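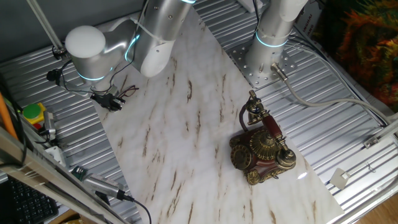 Finish trials on the Nirna teething rings, carried on from the last page. The beech blanks are all sanded and I have stopped going past the medium paper by hand, as the finer grades were closing the surface and the oil sat on top. For the dark ring in the set I want something close to the reddish brown on the body of that old-style telephone, deep but with the red still showing, and no gold anywhere near it. Plain oil on beech will not get there. Walnut oil is out because of the allergy question, so the dark ring either becomes a different wood or we drop it from the set. I would sooner change the wood. Davoud Ebrahimi has offcuts of cherry that darken a good deal in daylight, and I have put two on the windowsill with tape across half of each.

Recipe as it stands: oil from Skania, beeswax pellets from the tin with the blue lid, nothing else. 25 g of wax to each small jar of oil. I tried a softer mix with half the wax and it went on easily but felt greasy the next morning and picked up lint from the cloth. The harder mix is slow to rub in and needs the ring warmed in the hands first. Going with the harder one.

Batch A, plain rings. Wiped on, left through lunch, wiped off with cotton. The end grain drank it and looked patchy. Second coat evened it out. Third coat made no difference I could see or feel, so two coats is the rule from now on and the third line can come off the job card.

Batch B, ring with the bunny ear tie. The hole for the cloth tie has a sharp edge on the inside. You can't see it but you can find it with a fingertip. Rounded over with the small file and then a strip of paper pulled through like dental floss. This takes longer than the rest of the ring put together. Need to talk to Davoud about a cutter that breaks the edge from both sides when the hole is drilled.
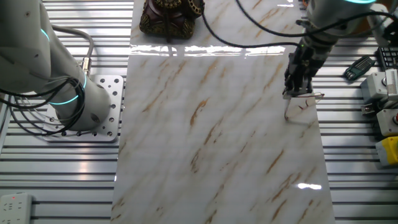

Marble-patterned panel with light reflecting off the gloss.

Soak and dry. Each ring goes in plain water at room temperature for the length of a coffee break, comes out, gets patted dry and stands on its edge overnight. In the morning I feel for raised grain. Untreated control was rough all over, as you'd expect. One coat was rough on the end grain only. Two coats stayed smooth on the first soak. On the second soak I could feel a little fuzz at the two end-grain spots, and a wipe of wax settled it. On the third soak nothing new.

This decides the care note. Draft:

Wipe with a damp cloth and mild soap. Do not leave in water. Do not boil, microwave or put in the dishwasher. Dry at once and store in the open air. If the wood feels dry, rub in a little food-grade oil and let it stand overnight before giving it back.

Davoud thinks people will boil them anyway. He is probably right. I boiled a spare to see what would happen. It swelled at the end grain, lost its finish and had a hairline split by evening. Keep that one in the drawer to show anyone who asks why the note says what it says.

Smell. The oil has a nutty smell in the jar and so do the rings for the first day. By the third day I had to hold the ring against my nose. Left a pair in a closed paper box to see if it builds up, and it does. So the rings need to air on the rack before boxing. Pick a fixed number of days once the rest are done.

Cloth ties. The muslin from the new roll is thinner than the old. Washed a strip along with an old strip and the new one shrank more, mostly in the length. If we keep it we wash the cloth before cutting. The knot held under a hard pull by hand. It still needs the proper pull test with the hanging weight, wet and dry, before any of these leave the building.

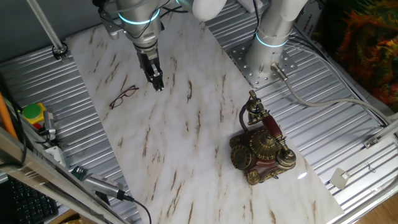

Dark reddish-brown glasses, folded, on the marble-patterned board.

Shape notes. The ring with the flat on one side is easier for small hands than the full round. I have believed this for a while, and the notes from the parents' group lean the same way, though there were not many of them and one family only wrote about the box. The flat also keeps the ring from rolling under the sofa. Against it: the flat has to be cut after turning, which is one more setup, and the corners where the flat meets the round need extra sanding.

The old drawing I have been working from is a copy out of a 1911 catalog, a rattle with a bone ring and a silver bell. We are not doing the bell. The ring proportions are good, though, and the thickness in the drawing is nearly what I arrived at by trial. Checked every size against the small parts cylinder. Nothing goes in, including the tie ends with the knot pulled tight.

Sorting. Out of the blanks that came back from turning, 84 are good enough to finish. The rest have small knots, tear-out or a filled spot. The filled ones should never have been sent. I don't want any filler in something that gets chewed. Set those aside in the crate marked return and wrote to the turner. The ones with tear-out may clean up and I'll try a few when I have time.

Sanding dust: the bag on the extractor was full again and nothing tells you. Emptied it. Please look at it each morning before starting, and write it on the sheet.

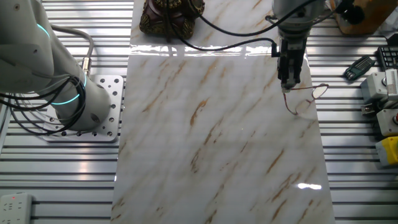 Lynch, 2022-06-28

Cherry came off the windowsill. The taped half and the open half are plainly different now, with the open half a warm red-brown after oiling. Closer to what I wanted than I had hoped. It is not as dark as the color I had in mind and I can live with that. Cherry is a bit softer than beech, so I pressed a spoon edge into both with the same push. The mark in the cherry was deeper but clean, with no splinter. Rubbed it with a thumb and a wet cloth and nothing lifted.

Rubbed an oiled cherry ring on a damp white cloth to look for color coming off. A faint yellow trace on the cloth from the first wipe, nothing on the second. The beech gave the same faint yellow, so I put that down to oil and not the wood. Repeat with a week-old ring.

Wax mix made up fresh this morning and labeled Endano 2. The first Endano mix had gone grainy in the jar, likely from cooling too fast on the stone sill. This time I left it in the pan of warm water with the heat off and stirred until it thickened. Smooth right through. Threw out the old jar.

Still open:

Pull test on the ties, wet and dry.
Airing time before boxing.
Price on a double-sided edge cutter, Davoud to ask.
Reply from the turner about the filled blanks.
Care note to the printer in July, after the pull test and not before.
Order more cherry if the week-old wipe comes out clean. Ask for straight grain and no sapwood.

Rings on the rack are two-coat beech, top shelf, finished this afternoon. Please don't handle them until they have stood a full night.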